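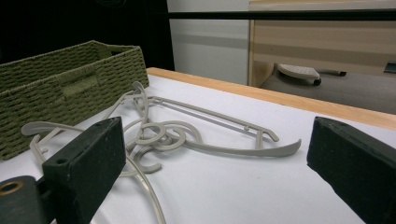 ## Where we are with the Arellano clothing closet

Hi Marisol - quick update on the grant, covering everything through May. We've had 215 families come through so far, and Sunday afternoons are still the busiest by a mile (we ran out of kids' sneakers twice!).

Money first, I know you need it for your own report. We've spent $3639, mostly on winter coats, socks and the rent on the Zanness storage unit. The Gumeo bus passes came to $456, a bit more than I'd planned, but people were skipping visits when they had no ride.
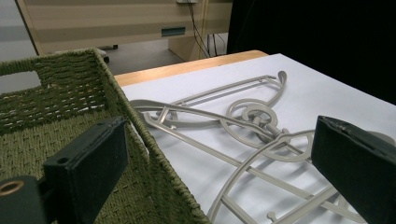
I moved that extra out of the printing line, and Leopoldo Lozano has the receipts if you want to look them over. The Fendow school now sends parents to us directly, so we hardly need flyers anyway.

The next big thing is school uniforms. We have 178 requests on the list and I'd love to fill them before classes start. 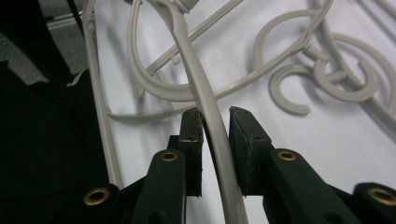 Uniform shirts are the easy part, pants are harder - sizes run all over the place and the used ones wear out at the knees. I've asked two stores for a bulk price and only one has called back. We'd also like to hang the shirts up by size, and plain gray plastic hangers are fine for that, so please don't let anyone talk you into the fancy wood ones. I'll send the store's quote over when I get it, and could you let me know if the second payment can come a little early?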